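Flondier opens fixed-fee employment law service for small firms

7/11/19

Law firm Flondier has opened a fixed-fee service for small employers who need advice on contracts, grievances and tribunal claims.

The service, called Judenura, is run from the firm's office in Onsri. Clients pay 298 pounds a month and can speak to a solicitor by phone or email on any working day. Businesses with up to 15 staff can join without a joining fee.

Flondier took 1317 calls from small employers in its last financial year, most of them on dismissal and holiday pay. Many callers had already received a claim form by the time they rang.

"People put off calling a solicitor when they don't know what the bill will be," said Vesna Georgiev, head of employment law. "With this they know the figure at the start."

Tribunal hearings are not covered by the monthly fee and will be quoted for separately.

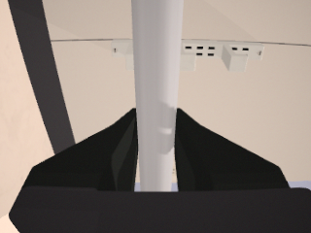
Sombat Khunthong joins from Urkenov to manage the service day to day. He has advised employers in retail and haulage, and will also run a free morning session on settlement agreements in December.

Existing Flondier clients can move to Judenura when their current matter closes.

Notes to editors

Flondier advises on employment, property and family law.

Interviews with Vesna Georgiev can be arranged through the Onsri office.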